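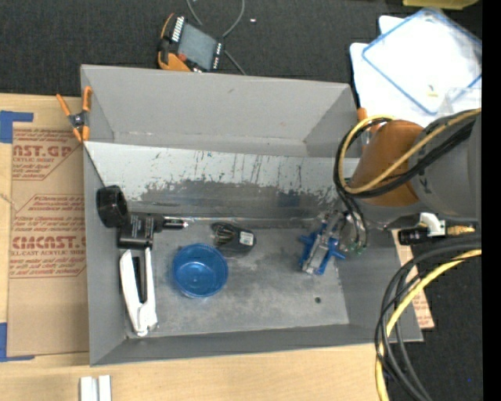 Grey bin with a worn inner panel, on a wooden tabletop.

Do grey storage bins really last? (long thread)

Posted August 11, 2023 by Carys Gethin, forum editor
Print this page | E-mail this page

attic_gannet wrote:
I'm clearing my late aunt's garage and I need to decide what to keep things in. The shop on the ring road is pushing the Mekov heavy-duty range, which comes with a "lifetime" promise and costs far more than the Trarkov ones in the next aisle. The man there told me plastic boxes are a buy-once purchase. I have my doubts. Whose lifetime? Has anyone had the same boxes for long enough to say?

I should add that the garage gets damp in winter and very warm under the roof in May and after. Most of what's going in is hand tools, jars of screws, Christmas things and a lot of paper I haven't the heart to sort.

pegboard_phil wrote:
Lifetime promises on plastic are worth what you can get back with a crumpled receipt. I tried it with a Mekov lid. They wanted the original receipt, the batch number off the base and the lid posted to them at my own cost. I worked out the postage and bought a new lid.

The boxes themselves are all right. It's the clips that go. Once the clips go the lid slides about and you can't stack them, and then you have a floor covered in open boxes.

marrow_and_leek wrote:
Have to disagree with Phil. I've got 20 Mekov boxes in a shed with no insulation whatever and every clip works. I do open them with two hands, which I suspect most people don't.

pegboard_phil wrote:
I open them with two hands. I've only got the two.

marrow_and_leek wrote:
Then you've been unlucky, or yours are the old pattern. The clips were changed at some point. Look at whether the hinge pin is separate or moulded in. The moulded ones snap.

tinlid wrote:
Can I ask where people get the idea that "heavy-duty" means anything? I looked for a standard behind it and couldn't find one. As far as I can tell any firm can print it on any box. The Trarkov ones say "heavy-duty" and I can bend the side in with my thumb.

If a seller gives a load figure, ask whether it's for the box on its own with the weight spread flat, or the box at the bottom of a stack. Mine says 86 kilos on the label. Eighty-six kilos of what? Feathers in a nice even layer, I dare say. Put a bench vice in the middle and the floor will sag long before that.

attic_gannet wrote:
That's the sort of thing I was after, thank you. There are two vices, so I'll keep those on the shelf.

Does anyone know about the damp side? The shop says the lids are sealed.

fenland_jo wrote:
A sealed lid is the worst thing you can do to paper in a damp garage, in my view. You put it away in summer with all the summer air in there, the temperature drops and the water comes out of the air and onto your aunt's letters. I lost a box of parish magazines that way. They'd gone wavy and smelled of mushrooms, and the lid hadn't let in a drop.

Take the paper indoors. I know that isn't what you want to hear.

marrow_and_leek wrote:
Or put a few of those moisture sachets in with it.

fenland_jo wrote:
Which work until they're full, and then sit there. Do you change yours?

marrow_and_leek wrote:
No.

oldmoulder wrote:
I spent a good part of my working life at Griffiths, moulding trays and tubs for the trade, so take this as coming from someone who used to be paid to like plastic.

Most grey boxes are polypropylene. It's decent stuff. Sunlight is what ruins it, unless it's been made up with something to resist that, and the cheap ones often haven't been. A box by a window goes chalky and then brittle, and one day you pick it up and keep hold of the rim while the rest stays on the floor. Keep them out of the light and they'll go on for years, whatever name is on the side. We ran the same tool for three different brands and the only thing that changed was the label and the price.

I wouldn't pay extra for "lifetime". I might pay extra for a thicker rim. Run your finger under it in the shop.

tinlid wrote:
Three brands off one tool. Would you say which?

oldmoulder wrote:
I would not.

pegboard_phil wrote:
Convenient!

oldmoulder wrote:
It was a long time ago and the tool's been scrapped, Phil. Believe it or don't.

quarry_lane wrote:
I'd go the other way and skip the shops altogether. Clillen sell off used factory bins, and they're thicker than anything in the retail aisle. They arrive scratched and grubby and a bit of a mess to look at, but I'm putting rusty spanners in them, so what do I care. The catch is that they don't come with lids and they like you to buy a pallet. I went halves with my brother-in-law.

tinlid wrote:
What was in them before, though? I'd want to know that before I put anything near the Christmas plates. "Ex-industrial" covers everything from bread rolls to degreaser.

quarry_lane wrote:
Didn't ask. They smelled of nothing much. I washed them.

tinlid wrote:
I wouldn't call that a test.

fenland_jo wrote:
I'm with tinlid. Fine for spanners. I wouldn't put cloth or anything for the kitchen in one.

Going back to the first question, has anybody kept a record? We all say "years" and "ages" and I don't trust my own memory on it. I'd have sworn my green ones were from before we moved, and then I found the price sticker from a shop that only opened afterwards.

marrow_and_leek wrote:
I write the date on the base in marker. Mind you, the marker's fading faster than the boxes.

attic_gannet wrote:
Decision so far. The paper is coming indoors, with bad grace. Tools go in the cheaper boxes, well away from the window, and I'll feel under the rims before I buy. I rang Clillen and they were pleasant, but the smallest lot is 200 bins and the next one up is 800. I haven't got a brother-in-law.

quarry_lane wrote:
They let us have fewer than that. Ring again and ask for the yard, not sales.

pegboard_phil wrote:
And keep the receipt!

attic_gannet wrote:
Will try the yard. Does anyone want half a pallet?

Page last updated August 2023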